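From: Benjie Policarpio
To: Burnlow players list
Subject: Re: [burnlow] Stuck in the Clockyard

Slavica Leka wrote:
> Has anyone got past the Clockyard without the double jump? I've had
> 57 tries at the long chain of lifts and I always drop at the last one.
> Also, is the owl meant to follow you into the bell room or is that a bug?

Slavica, yes! It can be done, and it's my favourite bit of the whole game. Don't take the lifts from the left. Go down to the cellar first, hit the brass lever 3 times, and the big pendulum starts swinging a good deal lower than before. You can ride it right across the gap and land above the last lift. I whooped out loud the first time. 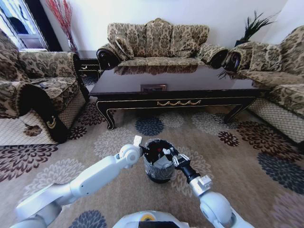

You have to let go a touch before the top of the swing, mind. If you wait for the very top, you hit the gutter and slide off. I've been playing with the sound up because the tick gives you the timing: jump on the second tick after the chime and you'll land it nearly every go. The music in there is lovely as well, all those little bells creeping in as you climb.

The owl is meant to follow you, as far as I can tell. Stand under the cracked window and it will drop a feather, and you'll want that for the Gultby gate later on. I missed it on my first run and had to trudge all the way back from the marsh (worth it, though, the marsh is gorgeous at night).

My best score for the Clockyard is 1,104 and I know there's more in it. There are two gems behind the weather vane that I can see but can't reach. Any ideas, anyone?

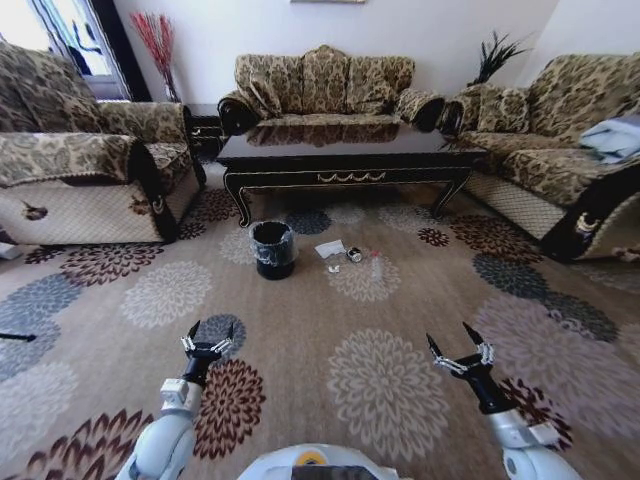

Lorna Cowie reckons the gems need the heavy boots: put them on in mid-air once you're past the vane and you fall straight down the inside of the wall, through both of them. She says she did it on Sunday and came out at the bottom with 90 seconds still on the clock. I'm trying that tonight!

Has anyone started the harder mode yet? I'd love to know if the pendulum trick still works there.

Benjie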